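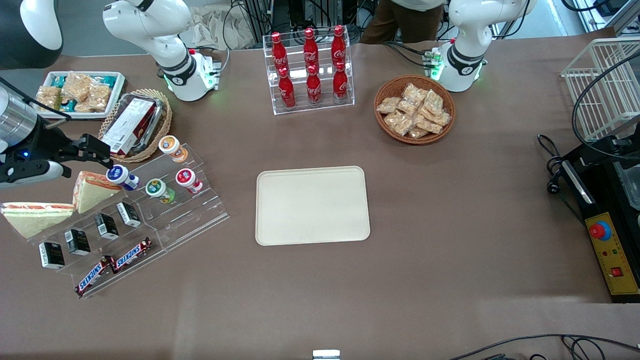 Tabletop with an empty beige tray, snacks and drinks around the edges.

Progress report to the Latside film fund - "The Ferry to Ilholm", feature documentary

We have a rough cut! It runs 100 minutes, it holds together from start to finish, and both of us got through it in one sitting without reaching for the pause button. For a film that was still a pile of ferry timetables and half-finished interviews last November, that feels like a big step.

The second shoot in Bragança gave us far more than we had planned for. Osvaldo Vasconcelos recorded 27 interviews with former crew and passengers, most of them in Portuguese, and about half are now subtitled. The retired purser's story of the night crossing has become the opening (it was buried near the end in the treatment you read), and the whole first act moves better for it.

Maiara Sales is editing in Romedthorpe and has locked the first two reels. The third is still too long. There is a harbor sequence we both love that stops the story dead, and we are trying a version at half the length before we give up on it.

Money is on track except for archive footage. The 2 newsreel clips cost more than we quoted, so we have moved the unspent travel money across to cover them. Please let us know if you need a revised budget sheet.

Next up: music, a color test and a small screening for people who have never heard of the ferry. We would love to have someone from the fund there - doors open at 6 p.m., and we will send the link to the cut beforehand.

We use cookies to improve your visit. Accept all | Manage settings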